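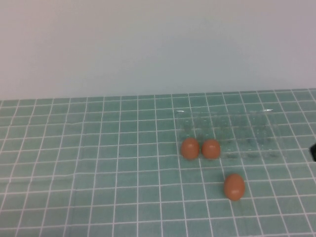
Re: [shellcolor] Scoring brown shells by eye against the chart

Algirdas, the chart drifts because it is read under different lamps on different backgrounds. A reader who scores on white paper in the morning and on a dark bench at 4 pm will be a full step apart on the same egg. At Nemovier we score on a teal mat with a white line grid, against a plain pale wall, and we leave the lamp where it is. The color of the mat matters less than using the same one every time. Green next to a red-brown shell makes the shell look redder, so scores from a gray bench should not be pooled with scores from a green one.

Algirdas Mets wrote:
> We have 30 hens in the Kļaviņa pen and two readers. Their
> scores agreed until December and then split. One reader calls
> most of the eggs a step darker. Is it the chart fading, or do
> the hens lay lighter late in the cycle? I would like to fix
> this before we send the Zurkby set.

Both happen. Pigment goes on in the last hours in the shell gland, and as the hen ages the same amount is spread over a larger shell, so late eggs are paler. That affects both readers equally and cannot explain a split. A faded chart can, if each reader has a separate copy. Put the two copies side by side before you do anything else.

What I would do, in order:

1. Retire any chart that has hung in daylight. Ours went from a closed drawer to a window wall and was unusable by spring.

2. Score the blunt end only. Ignore specks, and turn the egg until the lamp glare is off the patch you are reading. A brown egg in a clear plastic carton can throw a pale spot in the middle of the shell, and readers tend to average it in. 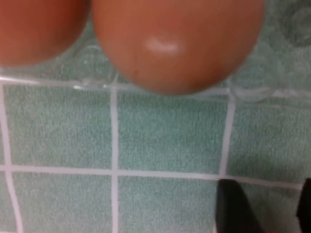

3. Have both readers score the same 25 eggs blind, then swap charts and repeat. If the offset follows the chart, replace it. If it follows the reader, apply a correction and note it in the file.

4. Do not wash before scoring. Fresh pigment rubs off.

The Cindberg sheet has a column for chart number. Please fill it in. I have 200 rows from last year without it and cannot use them.

Saulius Strazds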